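4. Findings: What the Tamville Hearings Were About

4.1 Who wrote in, and what they said

The city received 1228 written comments on the proposal to let the Nidbridge outpatient clinic stay open overnight. We read all of them, which is the sort of thing one agrees to in March and regrets by May. Each comment was coded by two readers working separately, and where the readers disagreed the comment went to a third, who was usually one of the authors and usually tired.

The law at issue is short. A zoning rule adopted when Tamville had one traffic light forbids "the reception of patients between dusk and dawn" on any block where more than half the lots hold homes. The clinic sits on such a block. To take patients at night it needed the council to amend the rule, and the council, following long custom, needed everyone in town to tell it what they thought first.

Noise was the leading subject of the comments, as we expected. Parking came next, and it came next even among people who live too far away to have ever parked near the clinic. Property values were a distant third. Medical care, which the clinic had supposed was the topic, trailed all three. Several writers mentioned it only to say that they were in favor of it in general.

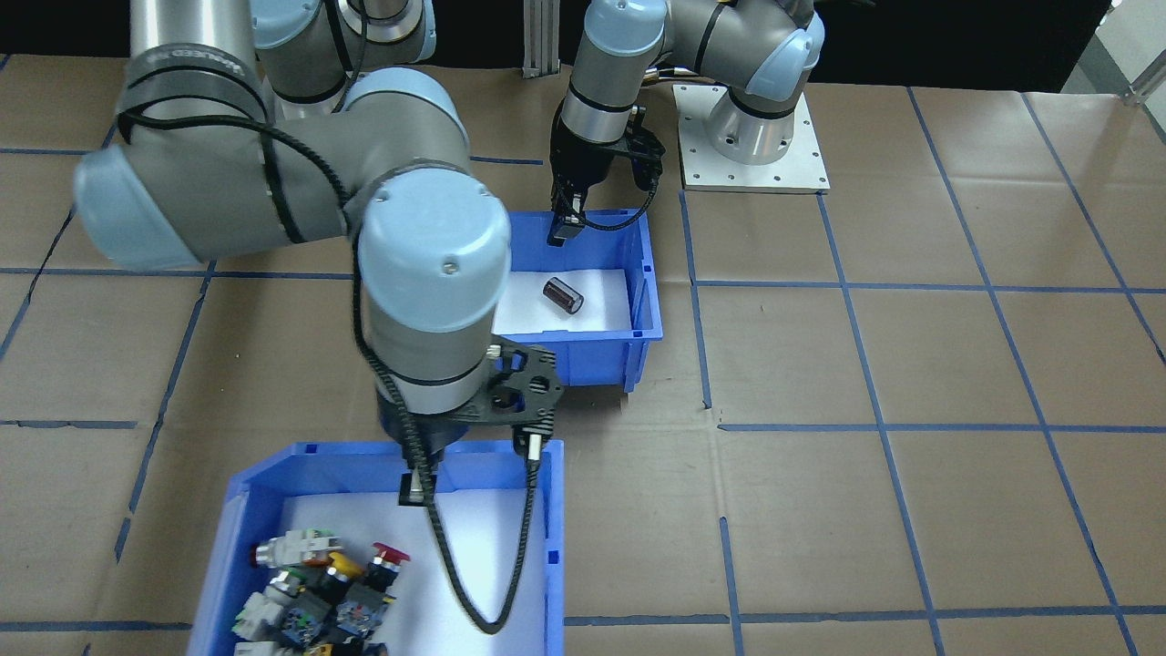
Figure 3. Work cell with two robot arms and two blue bins.

Length turned out to be a poor guide to feeling. The longest comment ran to many pages and took no position. The shortest read "No," and was later withdrawn and replaced with "No, thank you."

We also looked at when comments arrived. Most came in during the last evening of the comment period, with a cluster just before the 11 p.m. cutoff. Readers who hope to find in this a measure of rising public concern should know that the city's reminder email had gone out at supper time.
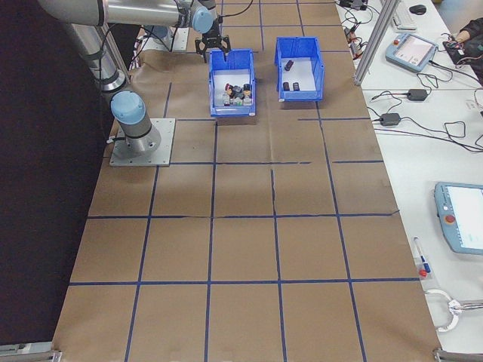 4.2 The two maps

Much of the dispute came down to maps. The applicant's map drew the affected area as a circle around the clinic with a radius of 1520 feet, a figure taken from an older study of ambulance traffic and carried forward ever since. Opponents, organized under the name Woo Street Neighbors, drew their own. Theirs followed the streets, bulged toward the river, and happened to take in the home of every member.

Neither map was wrong, exactly. The circle is easy to draw and easy to defend, and it treats a hillside and a parking lot as the same thing. The street map reflects how sirens carry between buildings, but its edges were set at a kitchen table, as its makers cheerfully told us. Ona Venckus, who spoke for the group at both hearings, described it in an interview as "a map of who was home when we knocked."

The planning staff responded by printing both maps on a single sheet at different scales. Over the two hearings, more time was spent on this sheet than on any other document in the record. At one point a council member held it up to the light to see whether the two areas overlapped. They did, though not in a way the sheet had been designed to show. 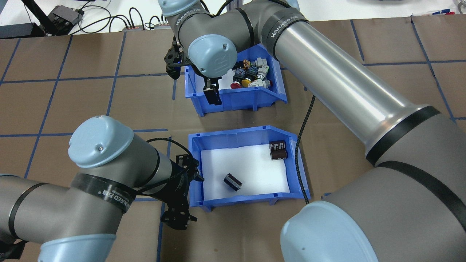
Figure 4. The two-arm work cell, with components in the farther bin and two capacitors in the nearer one.

4.3 How positions moved

Few people changed their minds between the first hearing and the second. Those who did tended to move after a narrow, practical concession. The clinic's offer to turn off its rooftop sign at 10 p.m. drew more former opponents than its full presentation on emergency care, which had slides. The sign had not been part of the application and had no bearing on the zoning rule. It had, however, been shining into bedrooms for years.

Soo-ah Seo, who handled community relations for the clinic, told us she had asked early on for a budget to study neighborhood concerns and was advised to wait until there were some. Her later notes, which she shared with us, record the sign complaint on the first page, underlined.
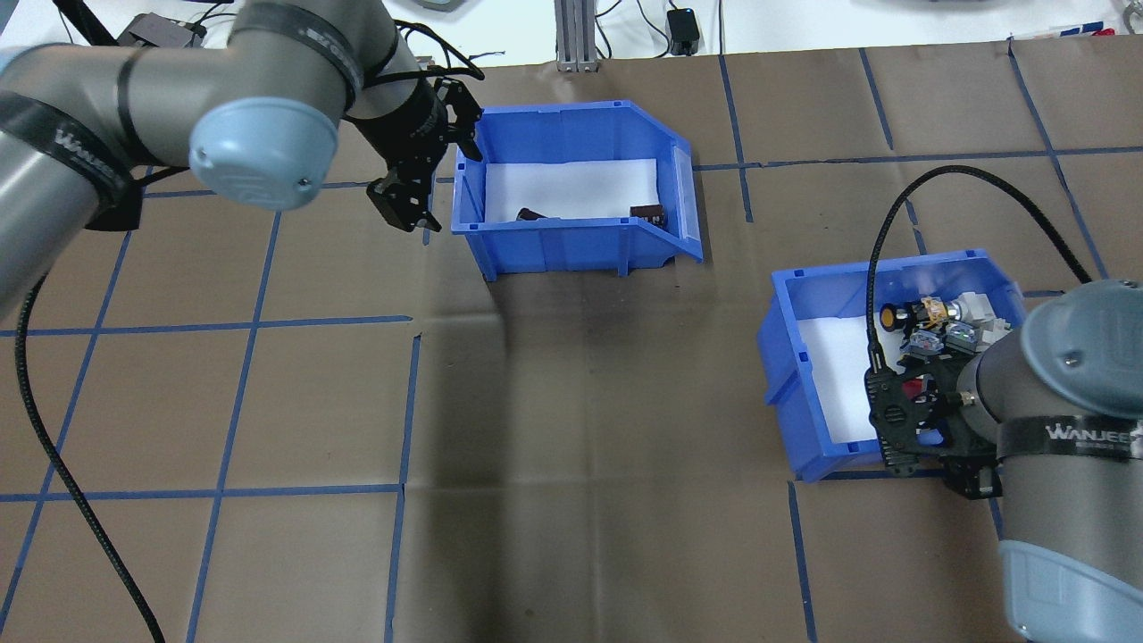

The notes also show how often the clinic answered a question about one subject with facts about another. Asked where night staff would park, it gave its average waiting time. Asked about sirens, it gave its hiring plans.

The opponents had the same habit. When the clinic did produce a siren policy, the reply from Woo Street Neighbors dealt mainly with delivery trucks, and with one truck in particular, belonging to the Nunik linen service, whose reverse alarm is discussed in the record at a length we have not tried to reproduce.

4.4 The vote

The council amended the rule but kept the phrase "between dusk and dawn," adding a list of exceptions longer than the rule itself. Both sides described the result to us as a partial defeat. Under our coding scheme this counts as agreement, and we have reported it that way in Table 2.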